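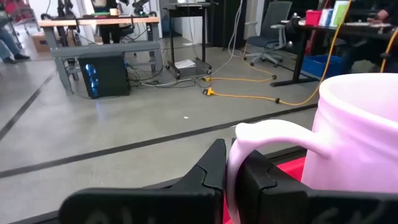 The Langat mug in pale pink

I've been selling mugs for a good few years now and I still get a bit giddy when a new colour comes in. The Langat started out in grey and a sort of oatmeal, both lovely, both very sensible, and then in April we added the pink. It's a proper soft pastel with a matte look to it, a touch lighter round the rim, and I've had one on the go at my own desk ever since (tea in the morning, pens by the afternoon, I'm afraid).

The shape is as plain as we could make it. Straight body, smooth all over, one looped handle. No slogans, no pattern, nothing to go out of fashion. Muthoni Mabula drew it for us and she spent most of her time on that handle — the first go was too small for anyone with big hands, and the second one looked like it belonged on a jug. I think she got it right in the end!

What you get

Sold singly, or in boxes of 2, 4 or 6. You can mix colours in the bigger boxes, just pop a note in when you order and tell me how many of each. The box is plain card with a paper sleeve, and it all goes in the recycling.

Looking after it

Dishwasher is fine, top rack please. Microwave is fine too, though the handle can get warm if you're heating soup. Tea stains come off with a bit of bicarb on a damp cloth. I'd keep away from scouring pads, as they leave shiny patches on the matte finish and there's no getting rid of them.

Stacking? Not really. They'll sit two high in a cupboard if you're careful, but if you want a mug that stacks properly have a look at the Zusent, it has a little step in the base for exactly that.

Stock and delivery

The first batch was 1728 mugs and over half of the pinks have gone, so I've asked Protutier, who pack and post for us, to put a second lot aside. Orders placed by 31 July 2018 go out from the stock we have now. After that there may be a short wait for pink, while grey and oatmeal carry on as normal.

If one turns up chipped, send me a photo and I'll post another. Keep the broken one for pencils.

Ellurau Kitchen & Table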